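Irstead Electric Van Gets a Second Battery Option, Orders Open in January
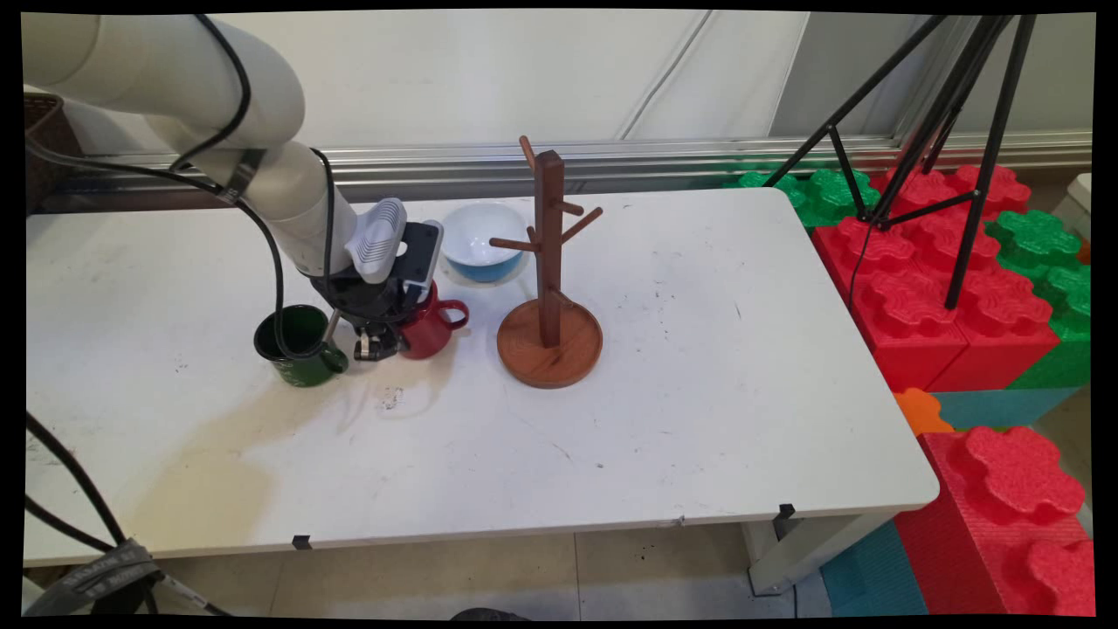
A white robotic arm with its black gripper between two mugs.

15 June 2020

Irstead has confirmed that its small electric van, the Potutside, will be sold with a larger battery. Until now the customers could only choose the color and the type of rear door, and many of them wrote to us that the range was too short for a full day of deliveries. With the new pack the company promises 364 kilometers on one charge. This is a factory figure, so please expect less in winter and with a full load.

The bigger battery sits under the floor, in the same place as the old one, and the cargo space stays the same. The weight goes up, however, and the permitted load goes down a little. Irstead has not published the final numbers for this. Aigars Lūse, the product manager for the van, told us that they are still waiting for the approval papers and that he prefers to give no number before he has them in his hand.

Two versions will be offered. The short one has two seats and a fixed wall behind the driver. The long one can be ordered with a folding bench, but then the side window on the right is obligatory. Both use the same motor as before, and the top speed does not change. Heated seats become standard, which our readers with older vans will perhaps notice with some envy.

Charging is the part where we have more questions. The van accepts fast charging, but the cable for it costs extra, and the dealer Sabbagh could not tell us the price. Kamrul Ekanayake, who drives a first-series Potutside for the bakery chain Fondis, says that he charges only at night from the wall box and has never used a public station. For him the longer range would mean that he can do the afternoon tour without coming back to the depot.

Orders open in January. Owners of the present model cannot change to the new battery, as the mounting points are different. Sabbagh will have a demonstration van in the yard later this year, and test drives can be booked by phone or at the front desk. Please bring your driving license, a copy is not accepted.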